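Filed under: Small Spaces, Packing & Storage
May 20, 2022
15 comments | 64 shares

I have been saving this post up, because I finally get to talk about boxes! Good boxes. The kind you can't bring yourself to flatten, even when the recycling is going out in ten minutes and you're standing there in your socks.

My current favorite is a plain cardboard one with a hinged lid and a molded white insert, and I love it more than most of the things I've kept in boxes.
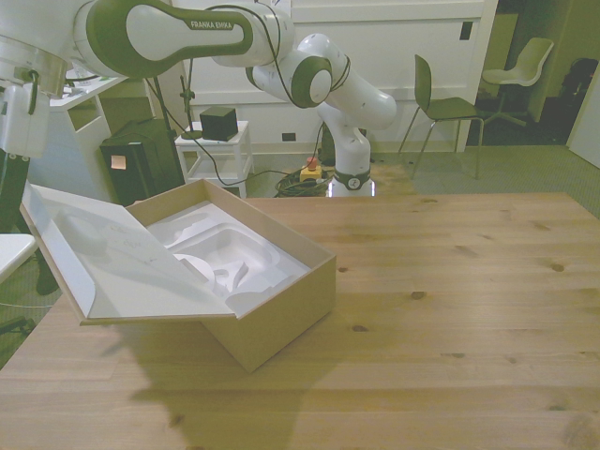
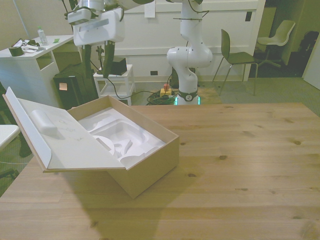 I'm a sucker for a fitted insert. All those curves and hollows, made for one thing and one thing only - somebody sat down and worked out exactly where every bump should go! When I moved out of the apartment in Gudville I had 13 boxes with their original inserts still in them, and every single thing that traveled in one came out fine. The stuff I wrapped in towels and crossed my fingers over? I lost a teapot, two picture frames and the good lamp (I still miss the lamp).

So now I have a system, and I'm very happy with it.

If the thing is fragile and I'd be sad to lose it, the box stays. If it's something I might sell or pass along later, the box stays. Everything else gets one year on the shelf, and I write the month on the bottom in pencil so I can't fool myself. Anything marked September goes out when September comes around again. I did break this rule once for a Trorketti coffee grinder box, which has the nicest lid I've ever opened - it closes with a little sigh of air. The grinder itself is long gone. The box holds my stamps.

The lid matters a lot, by the way. A hinged lid beats a loose one every time for me. Loose lids wander off. I have found them behind the couch, under the bed and once in the car. With a hinged one you flip it back, take out what you need, flip it shut and you're done. And if the inside is white you can write on it! I put a quick list in there of what belongs in the box, cords and chargers included, and it has saved me so much digging around.

For storage I went with the Ifans shelves, the deep ones, and I stack big boxes flat at the bottom and let the small ones nest inside each other when the inserts come out. I keep the inserts in one bag, with a bit of masking tape on each saying which box it goes home to. It sounds fussy, I know. It takes a minute and it makes me so pleased with myself.

My one goal for the summer is the hall closet, where there are easily 100 plastic bags stuffed inside other plastic bags. I picked up a roll of labels at Caltia on the way home and I can't wait to get started. If you have a clever way of folding those bags flat, leave it in the comments, please - I'll try every one of them!

Tags: boxes, decluttering, moving, hall closet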